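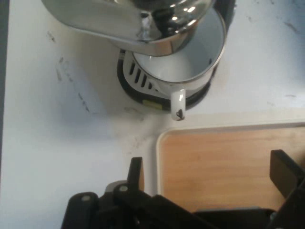
Coffee station attendant (robot-assisted), Gulleldale office

Plestent runs staff coffee points in office buildings. At Gulleldale we serve a building of 503 people, and since May the drinks at the second-floor point have been made with a robot arm. It places the mug, works the machine and moves the filled mug to the pickup side. We are hiring one attendant to work next to it, 20 hours a week, mornings only.

What has changed in the job

Attendants used to spend most of a shift standing at the machine. The arm now does the repeat drinks, and the attendant does the rest: talking to people, taking special orders, keeping the station clean and stocked, and stepping in when a grip fails. There is less lifting and less rushing at 9 a.m. There is also more watching and more writing things down, and some people like that less. Please think about it before you apply.

Both attendants who were here before the arm still work here. Ifeoma Adeyemi now trains new staff, and Graça Paiva moved to the afternoon shift at her own request. This is an added position.

Your work

Open the station at 7:30 and run the arm's start-up check
Set out mugs with the handles facing the arm
Empty and rinse the drip tray, wipe the counter, refill water and beans
Stop the arm and make drinks by hand when needed
Log each stop on the tablet – time, what happened, what you did
Tell the shift lead if a task feels unsafe or badly planned

You should have

Some experience in a cafe, canteen or kitchen
Good spoken English
No problem being on your feet for four hours

You do not need a technical background. Training is 16 hours, paid at the full rate, and covers the stop button, the gripper and manual service. Repairs are done by the maintenance team, never by attendants.

Pay and conditions

Same hourly rate as our other attendants, with paid breaks and a meal each shift. The stop log is used to fix the station and is not used in staff reviews.

To apply

Send a resume or a short note about your work to Qistina Hartono, Plestent staffing desk, extension 357. Interviews are held at the station and include a short trial with the arm – Rodrigo Abreu, the shift lead, will be there to answer questions.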